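Bathrooms, and how to be kind to them
Speaker notes, Bienvenido Rivera
Spring get-together for new cleaners, Brekar community hall

Before I start

Say hello properly. Wait for the people at the tea urn to sit down, they always think they have longer than they do. Thank Cabrera for lending us the hall and for the biscuits. Check the back row can hear me, and if they can't, invite them forward and then wait while they decide whether to come.

Then: my name's Bienvenido, most of you have had me on the phone at some point, and I've been cleaning other people's bathrooms for Tindia long enough that I can't visit my own sister without looking behind her taps. Last year our little team did 373 bathroom cleans between us, flats mostly, plus the guest house on Preltell Road, which some of you will be meeting soon. (Pause here, the ones who've already met it will laugh.)

I want to talk for a while about the toilet and the bit of floor around it. I know it isn't glamorous. But when guests write to us, that's the corner of the home they write about, for good or ill, and I've had lovely letters about a toilet and I've kept them.

Please put your hand up if you want to stop me. I do wander.

The first look

Ask the room: what do you do first when you walk into a bathroom? Let a few people answer. Somebody will say bleach, somebody will say open the window. Be nice about bleach, we'll come to it.

My own answer is that I stand in the doorway with my hands by my sides and have a look. I was taught that by the woman who trained me, and I thought she was having a rest. She was deciding what order to do things in. You look low before you look high, because the floor is where you're about to put your feet and your bucket, and it's very easy to walk straight in and tread on the one thing you should have picked up.

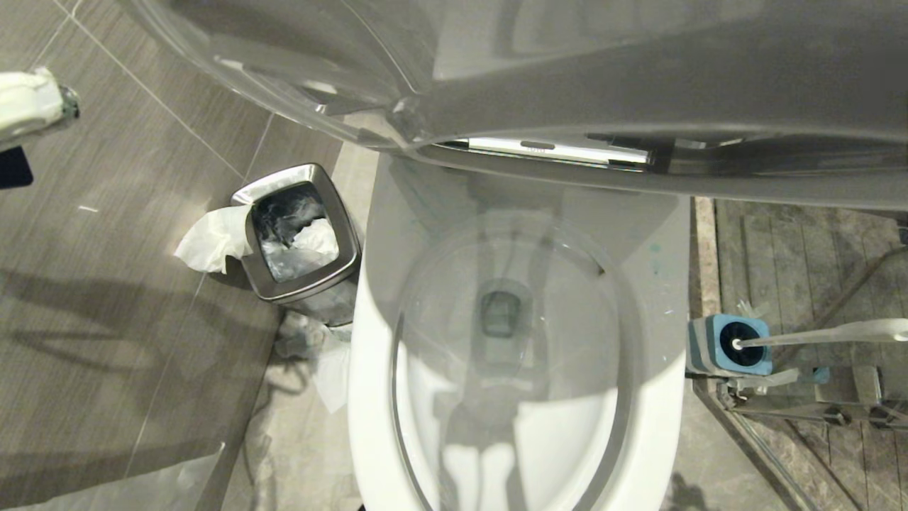
Rubbish comes out before a drop of anything wet goes down. I'd put that on a tea towel if they'd let me. Dry paper lifts off a tile in a second, and the same paper once you've sprayed near it turns into porridge and you'll be chasing it with a fingernail. So look at the bin on the slide, open and full, with that big tissue hanging down over the rim, and the little scraps on the floor between the bin and the toilet. Those scraps are your first job. Gloves on, pick up what's on the floor, tuck the hanging bit back in, then take the whole liner out in one go and tie it. Don't press the rubbish down to make room for yours. I know we've all done it. Take it out, put a fresh liner in, and fold the edge over neatly so it sits nicely and doesn't slither down when the next person drops something in.

(If anybody asks about metal bins: damp cloth, wipe in the direction of the brushing, then dry it off. A brushed finish shows every fingerprint if you leave it wet. Don't get stuck on this, I got stuck on it for ages last time.)

While you're down there, have a feel behind the toilet as well. Hair grips, toothpaste lids, once an earring that had been missing since Christmas and that got me a very nice box of shortbread.

What goes in the bowl

Right, the bowl. Lid up, seat up, and your cleaner goes in under the rim, all the way round, slowly. Then leave it alone. This is the hardest thing to teach because we're all hard workers and we hate to be seen standing about. Read the label on the bottle for how long, and while it's doing its work you go and do the basin or the mirror. Our usual bottle is the 500 ml one with the bent neck, and if you're getting through a whole one in a morning, come and see me, you're being too generous.

Bleach, then. I said I'd come to it. I don't mind it, but please never mix it with anything, and that includes whatever the guest has left in there or clipped under the rim. If you don't know what's in the bowl, flush first and start fresh. Window open, or the fan on, or the door propped. I'm going to say that again at the end and I don't care if you're bored of it.

The brush goes under the rim first, then round the sides, then down into the water. Small strokes. You don't have to go at it as though it owes you money. When you've finished, flush, hold the brush in the clean water for a moment, then rest it under the seat so it can drip into the bowl before it goes home to its holder. A brush put away dripping makes a little pond in the bottom of the holder, and a pond like that makes a smell, and then people blame the drains.

And do please clean the holder. It lives tucked down in the corner beside the toilet and we all see it so often we stop seeing it. Tip it out, rinse it, wipe underneath where it stands. Wipe that corner of floor too, specially where the floor meets the edge of a shower, which is a terrible place for fluff.

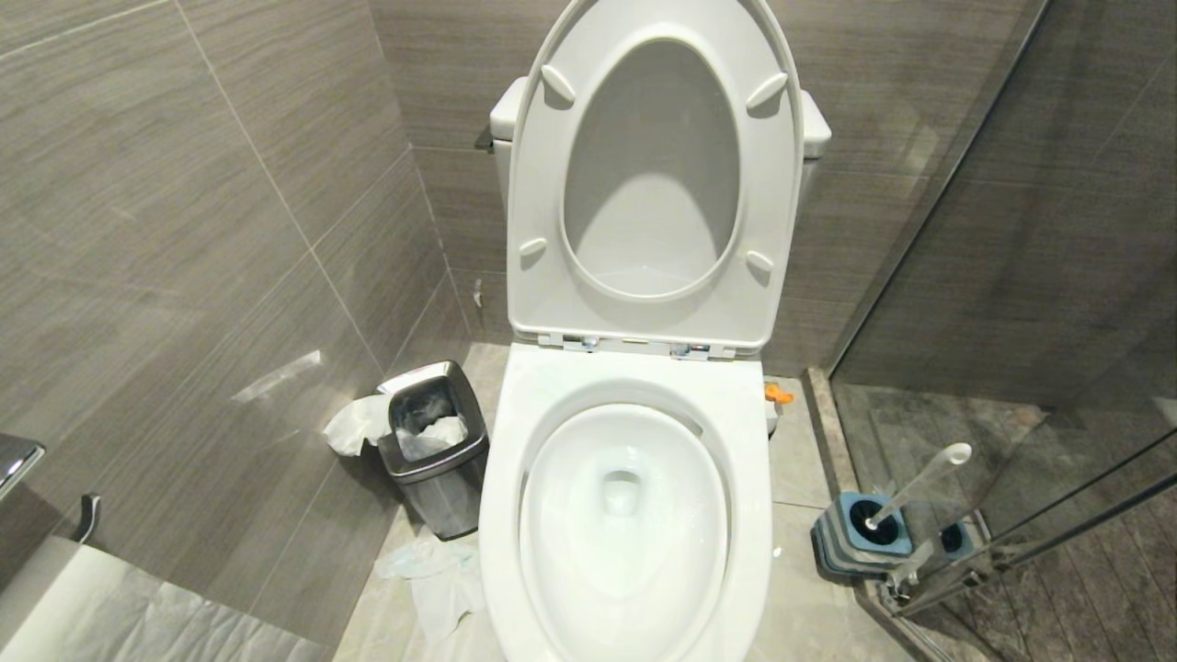
The lid, the seat and the fiddly bits

Now for my favourite section. (Sip of water.)

Most people clean the top of a lid beautifully and forget it has an underneath. When the lid's down it's a shelf, and when it's up it's the thing you're looking at, so both sides matter. Under most of them you'll find small pads, bumpers, whatever you'd like to call them, that stop the lid banging. They collect a line of grime round their edges. Use a corner of your cloth wrapped over a fingertip and go round each one. Don't pull at them, they do come off, and then you have to write me a note.

The order I like is: top of the lid, underside of the lid, top of the seat, underside of the seat, hinges, then the rim of the bowl last of all. Clean to dirty. If you start at the rim and finish on the lid, you've carried everything upwards, and you may as well have stayed at home. Fresh cloth for the rim if you can spare one, and you can spare one, I buy them in sacks.

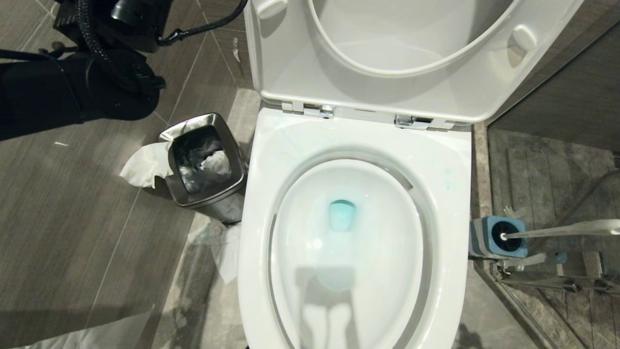

Hinges, though, I could talk about all afternoon. Chrome is forgiving if you're quick with it and very unforgiving if you leave cleaner sitting on it, so wipe, rinse your cloth, wipe again, dry. Where there's a plastic mount round the metal, there'll be a gap, and in that gap there'll be something. An old soft toothbrush is the thing. I keep 2 in my caddy, one marked with red tape for toilets and one with green for taps, and I'd ask you all to do the same and to never, ever get creative with the tape.

Then run your eye along the rim. Coloured cleaners are handy since you can see where you've been, but they do dribble, and a dribble left to dry on white porcelain looks like you've been and gone in a hurry. Damp cloth, once round, and then look at it from the side with your head tilted. You'll feel silly. Do it anyway.

(Story about the guest house and the blue handprint here, if we're doing all right for time. If Cabrera is hovering by the door, skip it.)

Paper or cloth?

This always comes up, so let's do it now. I'm a cloth person for most things. Cloths wash, cloths have a bit of grip, and they don't leave bits. But I do keep a roll of paper towel for the toilet itself, for the first rough wipe round the base and for anything I'd sooner throw away than take home in a bag.

If you use paper, use decent paper and use a whole sheet folded into quarters. You get several clean faces out of it that way. A tiny piece scrunched up in your hand falls apart the minute it meets water, and then you've made a second mess to go with the first one.

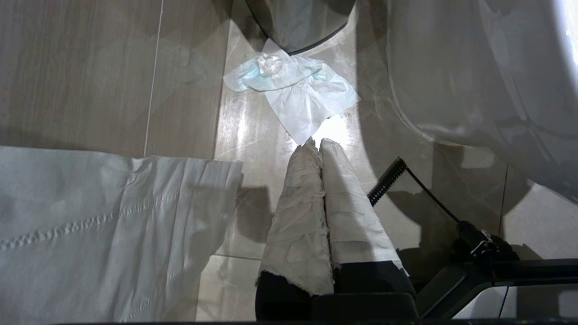
And when you've used it, it goes in the bin straight away, every piece. I'm a bit of a bore about this. If you put one down for a moment, you'll put another down beside it, and before you know it you're kneeling on them. Bring the bin close to you before you begin, within arm's reach, and then there's no excuse. I've seen some of you work with a spare bag tied to the caddy handle and I think that's a splendid idea and I've stolen it.

Paper towel doesn't go down the toilet, by the way. Nor do wipes, whatever it says on the packet. We paid for a plumber in March and I'd rather have spent it on more biscuits.

The floor, and backing out

Floor last, always. Sweep or vacuum it dry, right into the corners and all the way round the foot of the toilet, and then mop. Start at the far wall and work backwards to the door so you don't trap yourself by the shower, which I have done, with the bucket on the wrong side of me and a guest knocking.

Shiny tiles want less water than you'd think. Wring the mop until your wrists complain. If the window's bright, crouch down before you leave and look along the floor towards the light, and every streak and hair you've missed will stand up and wave at you. Grout lines you can leave for the monthly clean unless there's something properly nasty in one.

Lid down when you go. New roll on the holder if the old one's nearly done, and leave the old one on the side, people do like to finish it.

Questions

Keep it to 6 questions or we'll lose the hall. Repeat each one out loud for the back row. If someone asks about limescale, say I'm doing a separate afternoon on it with the Preltell Road kettle and everything, and pass round the sign-up sheet.

Window open, fan on or door propped. Told you I'd say it again.

Then thank everyone, caddies are by the stage, one each, and please check there's a red toothbrush and a green one in yours before you take it home.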